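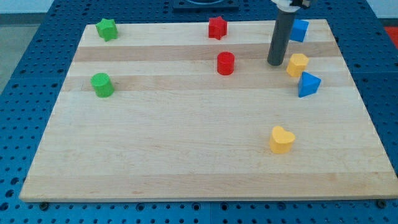

Speaker notes: How many examples is enough?
Guvance afternoon session, talk 3

Slide 1. Title
Say hello, skip the bio. They have it in the program.
Open with the question I get at every vendor booth: "How many demos do you have?" Ask for a show of hands on who has been quoted a number in the last year. Then ask who was told what was in the number. Wait. Let it be a little uncomfortable.

Slide 2. The task
Pushing blocks around a board. Stars, cylinders, a heart, a few colors. A person steers the arm, we log the arm and the video, and somebody types a sentence such as "push the red star next to the yellow heart."
It looks like a toy and people will say so. Agree with them. A toy is where you find out your data is bad for very little money.

Slide 3. What we were promised
The Jumier pitch: 1000 episodes and the policy will handle any instruction on the board. No footnote. I asked what counted as an episode and got two different answers in the same meeting.
Don't get into the pricing, it eats ten minutes.

Slide 4. What we collected
First batch was 200 episodes at our Wormont site. Read the breakdown off the slide slowly.
Point to make: operators are creatures of habit. They pick the block that is easy to reach. They reset the board to a layout they like. By the end of a shift you have the same push over and over with the light changing a bit.
I would rather have 100 episodes with ugly starting layouts than ten times as many tidy ones. Say plainly that this is my opinion. I have one site's worth of evidence for it and I wouldn't bet a budget on it yet.

Slide 5. Labels
This is the slide I care about, so slow down.
Sentences written after the fact describe what happened. Sentences written before describe what somebody wanted. We mixed both in one folder and trained on the lot. Don't do that.
Also "next to." Three labelers, 3 meanings. One of them counted touching only.
Color words are a trap. Plenty of our early instructions could be followed on color alone, so the model had no need to learn a shape. If there is one yellow block on the board, "yellow heart" tests nothing about hearts. Keep two shapes in each color if you want to know.

Slide 6. The Tan comparison
Careful here. The Tan setup scored better than ours, and I don't know why. Different table, different operators, different idea of success. Anyone who draws a ranking from this slide is doing it without my help.

Slide 7. Failures
Play the clip without sound. Don't talk over it.
We threw out bad runs in September and then had no examples of getting out of trouble. When a block ended up in a corner the policy just kept leaning on it. Keep the messy runs, mark them as messy.

Slide 8. What to ask a vendor
How were starting layouts chosen? Who wrote the instructions, and when? Can I see the runs you dropped?
If they can't answer the last one, move on to the next booth.

Questions
Likely one: "Won't more data fix this?" Maybe. More of what?
If someone asks about simulation, say we haven't tried it on this board and take the next hand.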